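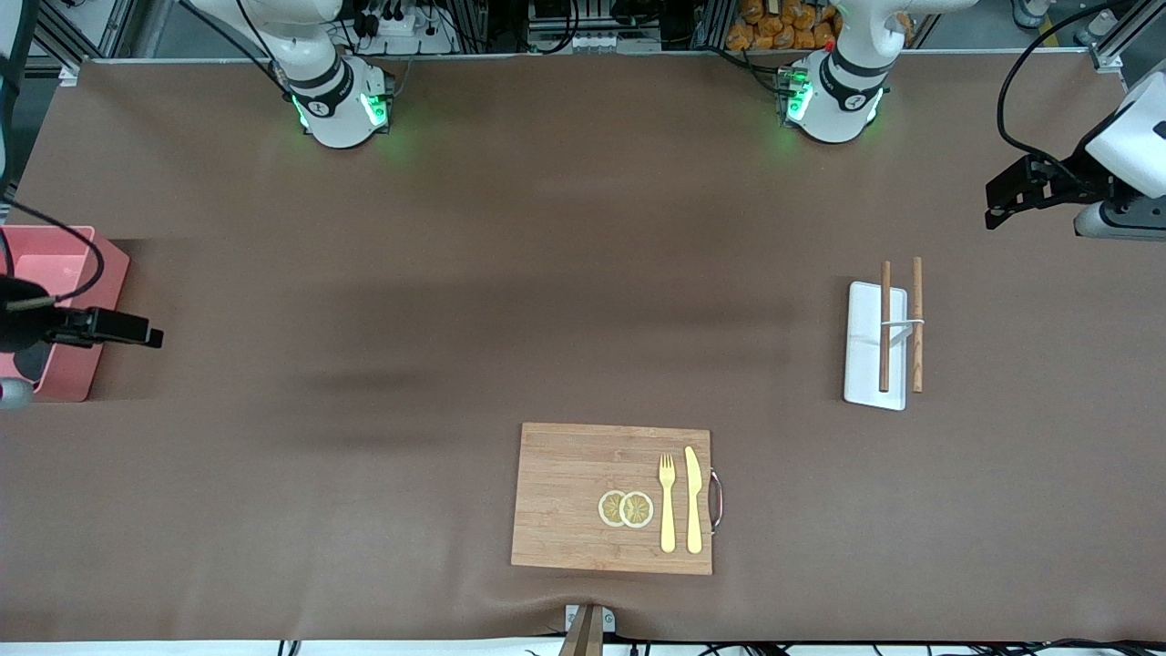
Caring for Heavy Cotton Table Covers

Wash a new cover once by itself before first use. Cotton cloth shrinks most in the first wash, so cut and hem after washing. For a table 196 cm long, buy at least 209 cm of fabric and trim later.

Washing
Brush off crumbs and dust before the cloth gets wet. Use cool water and a short cycle. Dark browns and reds can bleed, so keep them away from light towels. Skip fabric softener, as it leaves a film that holds grease.

Grease spots
Cover the spot with cornstarch and leave it for an hour. Brush off the powder, then work in one drop of dish soap with a fingertip. Rinse from the back of the cloth. Repeat if a ring remains.

Candle wax
Harden the wax with an ice pack and lift it with a dull knife. Put plain paper over what is left and press with a warm iron. Change the paper often.

Ironing
Iron on the reverse side while slightly damp. Direct heat on the face makes a matte weave shiny.

Storage
Roll the cover on a cardboard tube. Folded covers should be refolded along new lines every few months.

Page by Myfanwy Meredith, Sullby. Updated Feb 20, 2020.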